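**Ticket:** Response deadlines landing on the wrong day after the August rules update
**Product:** Undstead Docket, with the Pelel calendar connector
**Opened by:** Ingeborg Sperling, Verhoeven & Grivetti
**Handled by:** Jolien Timmermans, Undstead support
**Status:** Waiting on customer

### Ingeborg Sperling

Good morning, and I'm sorry in advance for the length of this. I've kept the docket for this office a long time, and I'd sooner give you too much than have you write back asking for more.

On Tuesday I entered a motion to dismiss in one of our contract matters. It was served on us by mail. Our opposition is due 25 days after service under the judge's standing order, and then the rule set in Undstead is supposed to add the extra days for mail service and push the result past any weekend or court holiday. We've had that rule set up since we moved over from paper and I have never had to think about it. This time the date came out right in the matter itself but wrong on the attorneys' calendars, which we feed through Pelel. The calendars left out the mail days entirely. I only caught it because I still write every opposition date in pencil on the inside of the folder (old habits, and I'm keeping this one!).

I went back through the other matters I'd opened this month and found four more with the same trouble. All of them were served by mail. The ones served electronically look fine to me, though I'd feel better if you checked.

What I've tried so far:

- Signed out of Undstead and back in
- Disconnected Pelel on my own machine and connected it again
- Restarted the computer, because my nephew would ask
- Changed the service method to electronic, saved, changed it back to mail, saved again

The last one did move the date on one matter, but then I had two entries on the calendar for the same opposition, and one of the partners called me to ask which she should believe. I deleted the early one by hand.

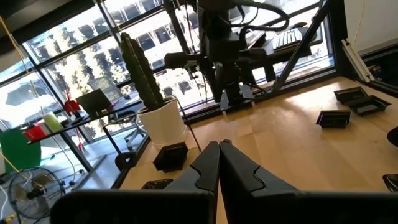 **Does the wrong date correct itself if you leave the matter alone overnight?**

It stayed wrong on every matter I watched. The calendar entries were the same at eight the next morning as they had been when I left.

### Jolien Timmermans

Hi Ingeborg, please don't apologize, this is a lovely clear write-up and it saved me a good deal of digging. I'm sorry it gave you such a fright, too. A missed opposition date is nothing anybody wants to find by accident.

I looked at the log for your account. When the rules update went out, the deadline rules were rebuilt inside Undstead as they should have been, but the connector kept reading the old field for the due date. That older field holds the base deadline, before any service days go on. For electronic service in your rule set the base deadline and the final one are the same, so those entries look right. For mail they aren't.

Could I ask you to do the following, in this order?

1. Open **Settings**, then **Connectors**, then **Pelel**.
2. Pause the sync for the whole office. Pausing it only for yourself won't do.
3. Under **Date source**, choose *Final deadline*.
4. Click **Rebuild entries** and wait for the green bar to finish.
5. Turn the sync back on.

The rebuild covers almost 800 entries on your account, so give it a bit of time and try to do it when people aren't adding new matters. Please leave the matter you fixed by hand until last. I'd like to see whether the rebuild brings the deleted entry back.

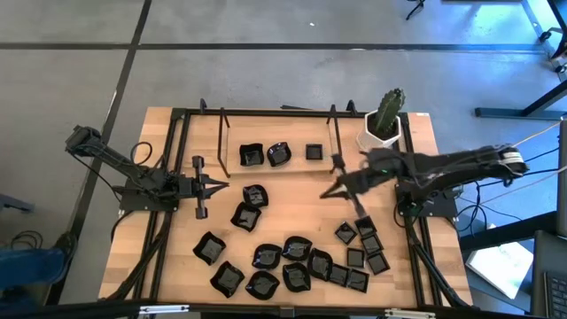

Until that's finished, I'd go by the dates in the matters themselves and let the attorneys know the calendars shouldn't be relied on. If you print the **Upcoming Deadlines** report from Undstead, it pulls from the right field and you can pass it around the office. Sort it by service method and the mail ones will all sit together.

One more small thing while I was in there. Your holiday table has the court's closure list attached twice, once under the old name and once under the new one. It isn't causing this, and a date won't be pushed a second time on account of it, but it would be worth removing the old one when you have a quiet moment. I can do it from my side if you'd like, just say so here.

### Ingeborg Sperling

Thank you, Jolien, that makes sense of it. I've printed the report and walked it around, and the partners know to ask me before they trust their phones. I'll run the rebuild after everyone has gone home this evening, as we have a filing going out at four and I don't want to touch a thing before then.

Please do take the old closure list off for me. I was half afraid to delete it myself, as I couldn't tell which of the pair was doing the work.

The matter I fixed by hand is the Tuesday one, and I've left it alone.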